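# Majali at the Skedham Playhouse (finally)

Quick one before I lose the notes.

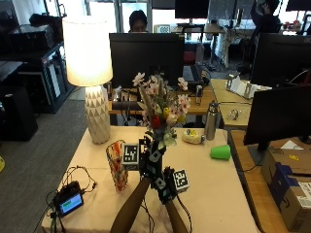

*Skedham, May 25, 2024*

So I went. Second row of the circle, on the aisle, 24 dollars, which for a touring company with a live band is a steal. I booked back in April and then forgot I'd booked, so had to run from the station. Made it with my coat half off.

Majali is the new full-length piece from Turport Dance. Two acts, no big story ballet tricks. The setup: it's 1852, a ferry town, a woman comes off the boat with a trunk and won't say where she's from. Everyone decides they know. That's pretty much the plot. The rest is weather and gossip and a very long wedding.

Act one first. Slow. I mean slow – the opening is just the corps crossing the stage with baskets, over and over, and I could feel the row behind me getting restless. But then the cello comes in and they all drop to a crouch on the same beat and ok, fine, I was in. The trunk duet is the best thing in it. She never lets go of the handle. He tries from every side. Lifts her, lifts the trunk, lifts both. Gorgeous, and a bit scary on that raked stage.

The band: five players, off to the left where you could watch them. Loved the drummer. Too loud in the wedding though, couldn't hear the feet at all, and there's a whole section of heel work there that needs hearing.

Costumes – mixed. The gray coats move beautifully. The wedding dress doesn't. Looked heavy, she was kicking it out of the way by the end.

Act two is shorter and meaner. The town turns on her, and teh corps does this thing with their backs to us for what felt like forever. 37 minutes straight through and I didn't check my phone once. The ending I'm still not sure about. She opens the trunk. Lights out. Some people clapped too early and it kind of killed the silence.

House was close to full, the Playhouse seats 667 and I only saw gaps up at the sides. Nice to see for a new work! The last thing I saw here was Wuvance, the all-mirrors one, and it was half empty and definately deserved better.

Program is thin for the price. No notes on the music, which is what I wanted to read about.

Bar line at intermission was awful, go up to the second floor one instead.

Would I go again? Yes, but downstairs, further back, away from the drums. It runs one more week and then moves on to Turport.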